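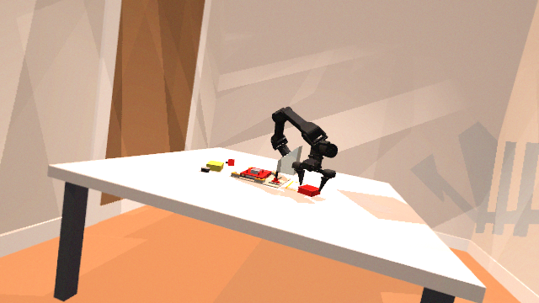 Simulated table with the arm, its gripper open above a red block.

Reset rules for simulated table tasks

Before you record at Stolutia, please follow these steps.

1. Load the scene and write down the seed. We use seeds up to 1000.
2. Check that the fingers do not touch any object at the start — a contact in the first step makes the episode invalid.
3. Let the physics run for 50 steps before the first command.
4. Do not move small pieces by hand after the reset. Load a new seed instead.
5. Keep failed episodes and mark them "failed".

Questions about the rules go to Iveta Krajčí.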